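How to Compare Two Sets of Handheld Gripper Fingers with a Small Parts Test

Posted Feb 24, 2026 in Bench Notes

If you have two sets of fingers for a handheld gripper and want to know which one to keep, picking up big blocks won't tell you much. Almost any finger can lift a block. Small metal parts on a flat board are harder, and a drawer pull adds a second kind of grip to the same test. We used this method to choose between the Lilari long fingers and the Grormont short ones. It takes an afternoon for each set.

What you need

- Two handheld grippers of the same design, left and right
- Both sets of fingers you want to compare
- A parts organizer with small pull-out drawers
- A handful of small metal parts
- A flat, light-colored board marked with a faint grid
- A head-mounted camera, plus whatever you use to log the gripper signals. We use the Jinanby logger.

Step 1. Set up the board

Put the organizer at the far side of the board, facing you. Leave enough space in front of it that your wrists are not bent when you reach for a drawer. Push on the case once or twice. If it slides, put a strip of double-sided tape under it. A sliding case will make both sets look worse than they are.

Draw the grid in pencil. Marker is too dark and confused our part detector. You only need the lines to put parts back near the same place between runs.

Step 2. Check the grippers

Fit the same fingers to both grippers and tighten the screws by hand, then a quarter turn more. Close each gripper fully and look at the tips against a light. If you see a gap on one side, loosen and reseat before going on.

Route each cable back along your forearm with some slack at the wrist. On our first day the right cable was too tight, and we threw out 74 runs because it pulled the gripper off line at the end of every reach.

Zero the opening width in the logger with the jaws closed. Do this again after every finger change. The Grormont set is thicker at the tip, so the old zero will be wrong.

Step 3. Do the pick and place runs

Set three parts on the board between you and the organizer, not touching each other. Start with both grippers up and clear of the parts. Open a drawer with one gripper, pick up a part with the other, drop it in and close the drawer. Repeat for the other two.

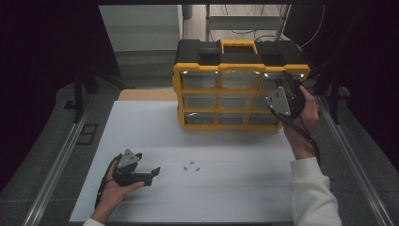 Three small metal parts on the grid, organizer at the back, a gripper in each hand.

Change which drawer you use from run to run. The bottom row is the hardest because the gripper body gets close to the board. Mark a run as failed if a part is dropped or the case moves. A second try at the same part is fine, but write it down.

We did 400 runs with each set. You can stop at 232 if one set is clearly ahead by then, which is where the Qiu test sheet puts its early check.

Step 4. Read the results

Look at second tries before you look at failures. With practice you can make poor fingers work, so the failure count drops over the day while the second tries stay high.

For us the long fingers were better on the parts and worse on the drawers. They flexed when pulling, and the logged width drifted during the pull. The short fingers pulled well but hid the part from the head camera on most reaches. We kept the long ones and added a stiffer backing, then ran the drawer half again.

Notes

- Switch which hand does the picking halfway through.
- Take a break every hour. Tired hands squeeze harder - you can see it in the log.
- Wipe the tips with alcohol before each block of runs.
- Save the failed runs too. Our folder is at 1047 clips counting the practice ones, and the failed clips get opened the most.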